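Gripper tech wanted – part time, Dernbridge

Posted April 9, 2018

Need someone to look after our hand-held grippers. Two per set, left and right, used at a table picking up fruit and moving it in and out of a bowl. They get used hard and they drift. The person who kept them going is moving to our Tonmont site so we need cover fast.

What you'd do:
Check all the pivots on each arm for play before a session
Swap worn finger pads (blue ones, we stock them)
Snug the body screws, dont overtighten, the threads are soft
Make sure the two pads close square and meet in the middle
Charge, label cables, keep the log up to date

Pads fully open is how we want them at the start of a run. If one side opens wider then the linkage is off and the set comes back to the bench.

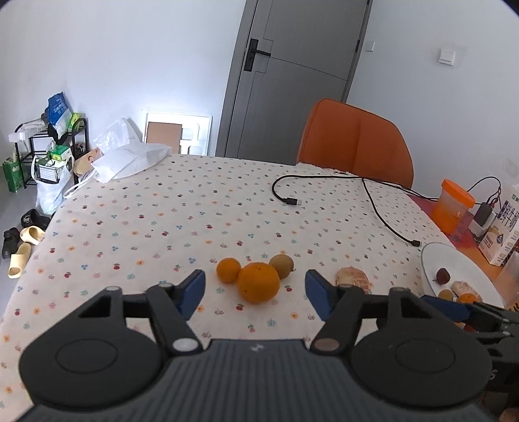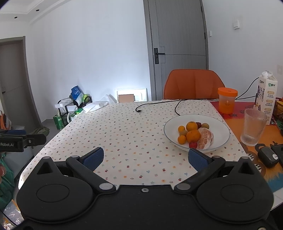

Grippers at the fruit table, pads open. Peeled citrus is in both – juice gets everywhere, so pads get wiped after.

Hours: 16 a week, mostly afternoons, some Saturdays in April. Pay is $43 an hour. Travel to homes is paid on top, you'll need your own car.

You should have: steady hands, some bench time with small mechanisms (cameras, bikes, printers, whatever), and be OK writing down what you did. Coding not needed. Reading a drawing is. We use the Ultari log sheets, takes one afternoon to learn.

Nice to have – you've pressed small bearings before. We have 55 arms in the cabinet waiting on new ones and thats your first job.

Trial day is paid. You'll strip one gripper, put it back together and set the pads.

Send a few lines about what you've fixed lately to Ehsan Zarei, Namboodiri workshop, Dernbridge. Or call the front desk and ask for extention 3138. No cover letter please. Start is as soon as you can.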